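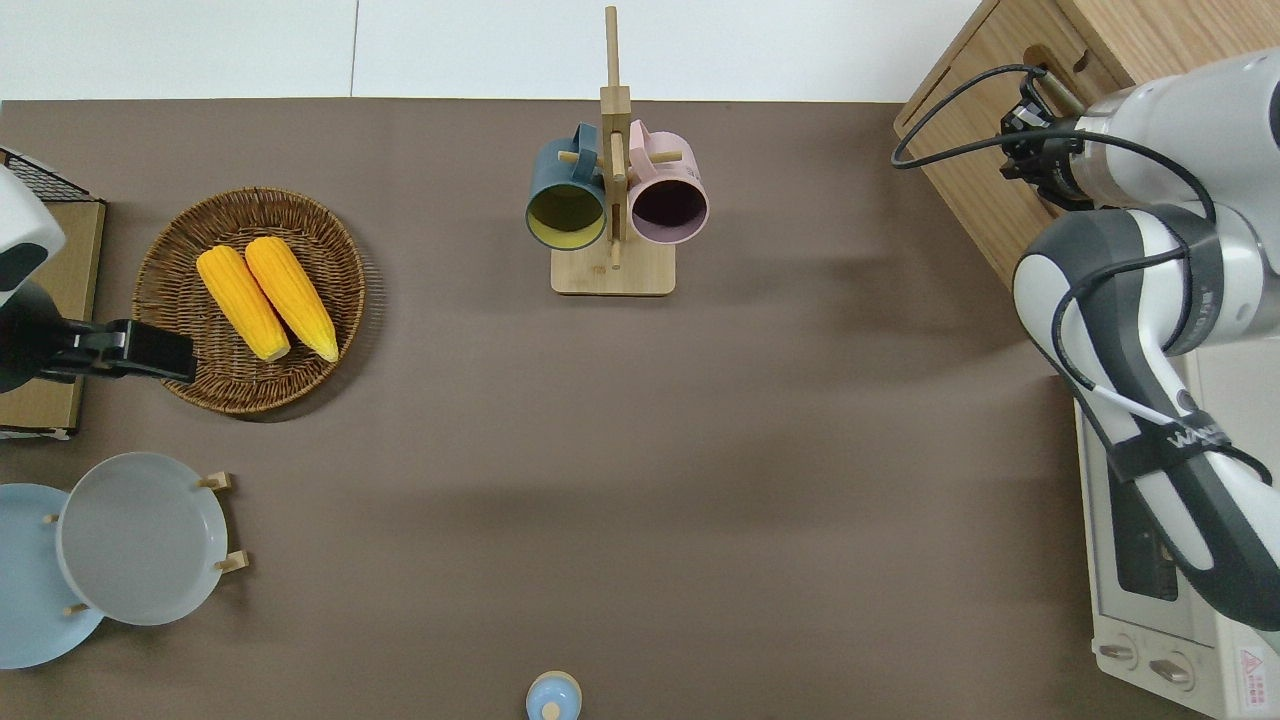
Two mugs on the mug tree, teal and pink.

I have now done jury duty, and I have the parking validation to prove it.

The summons said 8:15, so I got to the Wihongi County courthouse at 7:50, like the sort of person who reads the instructions. The line for the metal detector was already out the door. The man ahead of me had brought a full set of Allen wrenches in his coat pocket and seemed hurt that anyone minded.

They put us in a room with 4000 chairs (my estimate, and I stand by it) and a television playing a video about the Constitution. I was juror 312. You stop having a name pretty quickly. By ten I was thinking of myself as 312 and wondering what 312 would like for lunch.

Then they called a group of us upstairs for an assault case. I won't use the defendant's name, as he's had enough of that. The short version is that two men who shared a driveway stopped being able to share a driveway, and one of them picked up a shovel. The other one ended up with 16 stitches and a very good lawyer for the civil side, or so I gathered from the hallway, where I was not supposed to be gathering anything.

Judge Rivadeneira ran the selection herself. She asked if any of us had ever had a dispute with a neighbor. Every hand went up. She looked at us for a while and then asked it again with the word "serious" in it, and we lost maybe half the hands. Mine stayed up on account of the hedge, which longtime readers will remember from last May. I was asked to explain the hedge. I explained the hedge. The prosecutor wrote something down and underlined it.

They kept me anyway!

The trial took three days and most of it was about where the shovel had been leaning. Garage side or fence side. If it was by the fence, he just grabbed what was there. If it was in the garage, he went and got it, and going and getting it is a different charge. We saw a diagram of the driveway so many times that I could park in it blindfolded.

We were out for 15 hours, spread over two days, and I'm told I can talk about that part now but I find I don't much want to. We said guilty on the smaller count. Sentencing is in a few weeks and we don't get a say in it.

My check for serving came this morning. It covers the sandwiches, if you leave out the second sandwich. I've also trimmed the hedge.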